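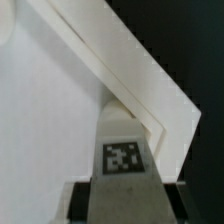 I've spent the past month sitting on a cold radiator at the back of a church hall in Sumbridge, watching a theater company called Grinex try to make a show about a ferry that never leaves port. I was supposed to drop in for one afternoon. I went back the next day, then the day after, and by the end of the first week I had my own mug (chipped, green, possibly stolen from the choir).

The show is called *Toma*, after the ferry. When I arrived, there were six performers and no script. There was a big roll of brown paper taped to the wall with things like "SEASICK BUT ON LAND??" written on it, and every morning they'd pick one and just go at it until lunch. Some of it was awful! One long scene about a vending machine made me want to lie down in the parking lot. But then somebody would sing a safety announcement very quietly, with the others humming underneath, and I'd get goosebumps right through my coat.

What I hadn't expected was how much of rehearsal is arguing about chairs. Should the passengers sit in rows? Do they face us? Can one chair be missing, and does the audience need to notice? They spent two whole days on this. I had opinions by then, strong ones, and kept them to myself until I was asked, at which point I talked for far too long.

The company first tried out the idea in Sustarholm last February, in a version that ran five hours with soup in the middle. People apparently still bring up the soup. The new one is down to ninety minutes and has no food at all, which I think is a shame, though I can see that ladling in the dark has its problems.

I saw the first full run at the end of my last week. The vending machine is still in there, shorter and much stranger, and I laughed so hard that I had to put the mug down. The ending didn't work for me yet. They know, I think, because the brown paper was back on the wall before I'd found my scarf.

*Toma* plays at the hall in Sumbridge for nine nights, starting at 7 p.m. Take a cushion.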